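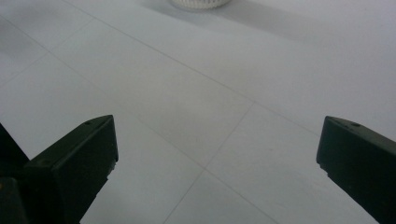
Gripper fingers open over the tile, nothing between them yet.

2023-03-31

End of the quarter, so I have been back in the budget spreadsheet. The question is the same one I left open in December: buy a second hand-held gripper, or put the money into spares for the first and start saving toward an arm.

Current position. One hand-held unit, bought used through Marchuk. Two fingers, black plastic, small holes in the top faces. I carry it around and do the pick by hand while it records. The arm is a line in the spreadsheet and will stay one for a while yet.

The figure I had wrong was fingers. I budgeted 2 sets for the year and have already used both. Floor work is hard on the tips. On a bench you come down on a mat with a bit of give in it, but tile has none, and every low approach is a chance to knock the tip against it. The Pala replacement set is cheap enough that I had it filed under consumables with the tape and cable ties. It now has its own row.

Next, the second unit. Grerkis quoted $373 for the bare gripper, no fingers, no mount, freight extra. The mount is the part I would get caught on. Theirs uses a different bolt pattern, so either I print an adapter or I pay for one, and a printed adapter flexes under load. I have pencilled in the metal one. I have also asked whether the quote holds past the end of their financial year and am waiting on an answer.

Serkholm will sell me a complete kit, ready to run, with a 17 week lead time. I don't mind the price so much as having the money tied up all that time with nothing on the shelf. They want the full amount with the order. I asked about a deposit and was sent the same terms again in a different font.

For planning, my target is 1000 usable picks from the floor before I spend anything on an arm. Usable means the fingers close on the object, lift it clear and set it down again in one take. Pale tile is a fair place to do it. Black fingers against a light floor give a strong outline, and there is very little in the background to sort out afterward. Grout lines are a minor nuisance and I have left them alone.

Provisional allocation for the next quarter:

Finger sets, Pala: four, bought in one order to save on freight.
Second gripper, Grerkis: hold until they reply on the quote.
Metal adapter: only if the above goes ahead.
Arm fund: whatever is left, moved out of the everyday account so I stop counting it twice.
Serkholm kit: no.

I have not allowed for repairs to the first unit. The used price came with no warranty, and a new cable alone would eat most of the contingency - that row needs another look before I order anything.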